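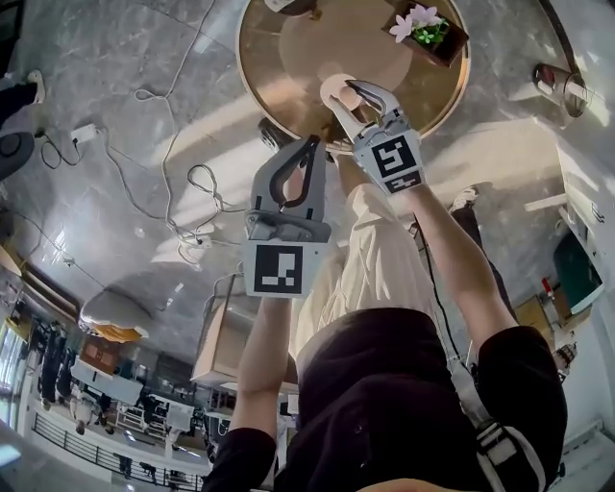 Horácio Arruda told us at our first meeting that a small round table is the hardest one in any lounge to keep clear, and he was right! A round top has no back edge and no corner where things can pile up out of the way, so every single item ends up in somebody's elbow space.

That remark pretty much became our project. We wanted to know what people leave behind on the little tables in the Follard building lounge, and whether a change in what's on the table to begin with makes any difference to what gets left. It sounds like a tiny question, but we had so much fun with it.

How we did it

We checked tables twice a day, at 10 in the morning and again at 4, all through June. Each time we wrote down everything on the top that didn't belong there, then cleared it and put the table back the way it started. We made 46 checks and logged 643 items, which is way more than we guessed (my own bet was 200, and I was the optimist).

For the first half of the month the tables had nothing on them. For the second half each one got a small planter box of flowers, set near the edge. Nga Triệu wanted it in the middle, and we argued over that for most of a lunch. In the end we went with the edge so people could still put a laptop down.

What we found

Cups and napkins were the big winners, with snack wrappers close behind. After that it gets wonderfully random: hair ties, one sock, a Travada bus map folded into a boat.

With the flowers out, we picked up fewer wrappers. Cups didn't change at all. I love this result, even though I can't fully explain it. Nga thinks people see a planter and feel like the table is already taken care of. I think there's simply less room. Exams also ended partway through, so the lounge was quieter, and we can't separate that from the flowers.

What we'd change

Start both setups on the same day, on different tables. Weigh the trash as well as counting it. And agree on what one item is before starting, as we lost a whole afternoon to a torn napkin in 7 pieces. We put it down as one.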